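Das Wasser von Halby

Zwölf Jahre lang hatte Rónán Doherty Gutachten über Heilquellen geschrieben, und geheilt hatte ihn keine. In Halby versprach man ihm nun Gedächtnis. Ein Glas am Morgen, hieß es, und man wisse wieder, wo man die Kindheit gelassen habe.

»Und wer hat das geprüft?«, fragte er.

»Meine Mutter«, sagte Frau Gündoğdu. 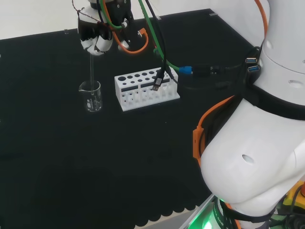 Er notierte: Mutter. Dann trank er. Es schmeckte nach Eisen und ein wenig nach Münzen — so schmeckte es überall.

»Sie glauben nichts«, sagte sie.

»Ich glaube an Kalk.«

Auf dem Weg zum Bus fiel ihm der Name des Hundes ein, den sie im März begraben hatten, als er fünf war. Er schrieb ihn nicht ins Gutachten.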